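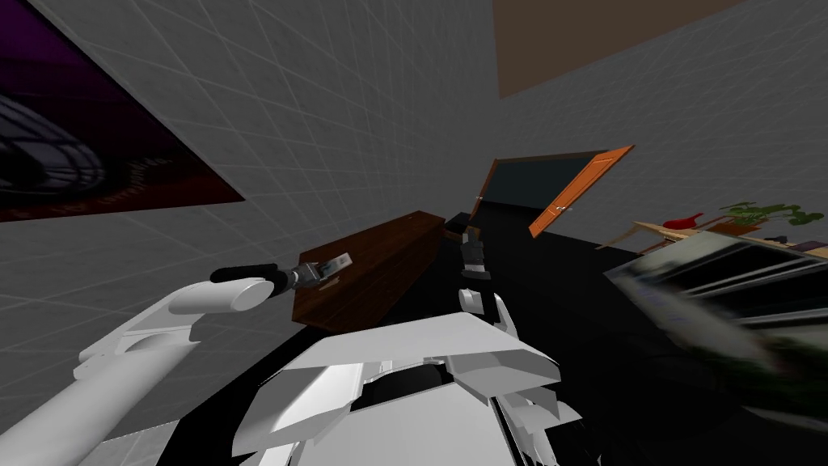

## 4. Setting up a dresser pickup task

Read this section before you promise anyone a tidy bedroom. It covers running the Fanora two-arm model in the Konberg simulator on one chore: taking small things off the top of a dresser. Hardware setup is in Section 7. Don't skip ahead to it. A policy that can't clear a simulated dresser has no business near a real one.

### 4.1 What you need

- Konberg installed and licensed (Section 2)
- The Rurkbridge bedroom pack, unpacked in your scenes folder
- A Fanora model file with both arms and both grippers enabled
- Free disk space for logs. A batch of 300 runs fills more than you'd think, mostly with failures.

### 4.2 Load and check the room

1. Open the scene list and choose **Bedroom, low dresser**.
2. Set the random seed to 861. Every figure in this section comes from that seed.
3. Switch to the onboard view. It may load at a steep tilt, with the robot's own chest housing filling the lower part of the picture. Leave it that way for now. The policy gets whatever the onboard view gets, so you should too.
4. Find the dresser. In the stock room it's a long, low, reddish-brown piece standing near a doorway with an orange door.
5. Move each arm a little by hand using the sliders. Check that the left slider moves the left arm. Swapped arms are the most common setup error we hear about, and the software gives no warning.

**Note:** From this angle the chest housing can hide most of the right arm. If all you can see on that side is the black gripper and a bit of white plating, the arm is still loaded. Check the joint list before you reinstall anything.

### 4.3 Define the chore

1. Open **Task > New > Pick and place**.
2. Mark the target objects one at a time. Do not use **Select all small items**. It will also take whatever is on the shelf across the room, bird figurine included.
3. Set a drop zone. Start with a large one.
4. Set the time limit to 100 seconds per object. A person needs two or three. Write that down somewhere, since it's easy to lose sight of after a week of staring at logs.
5. Leave **Grip assist** off.

**Caution:** Grip assist glues an object to the fingers once they come close enough. It makes fine demo videos. Any success rate recorded with it on is worthless, and we ask that you not send us one.

### 4.4 Run a batch

1. Press **Reset**, then **Run once**. Watch the whole attempt at normal speed.
2. If the arm hits the dresser edge, raise the approach height by one step and run again.
3. When three single runs finish without a collision, set the batch size to 300 and start it.
4. When the batch ends, export the log before closing the window. Konberg doesn't save it for you.

### 4.5 Read the results

The summary screen shows a green bar labeled **Success**. Treat it with suspicion. By default it counts any run in which the fingers touched the object and the object later left the dresser top. Knocking a thing onto the floor qualifies.

To get a stricter count:

1. Open **Scoring > Advanced**.
2. Turn on **Held during lift** and **At rest in drop zone**.
3. Add **No other object moved**.
4. Rescore the saved log. You don't have to rerun the batch.

In our June tests we logged 3,451 attempts in this room. The strict score came in well below the default one, and the gap was widest for flat objects lying close to the back of the dresser. Fingers that look well placed in a still view may be pinching the object or may be just beside it. Check the contact log before you call it a grasp.

### 4.6 Known problems

**Heavy blur on nearby furniture.** Shelving close to the view can smear into streaks. Lower the motion blur setting, then run a second batch with it restored. If your results drop, the policy was leaning on a cleaner picture than it will ever get in a house.

**Both arms reach for the same object.** Assign each arm its own half of the dresser. This is a workaround. The Agbenyega planner is supposed to settle it on its own and, as of this version, doesn't do so reliably.

**Good scores, bad transfer.** Expect this. The simulated dresser has no sticky drawers, loose change or charging cables. A high score here means you may go on to Section 5, where the drawers open.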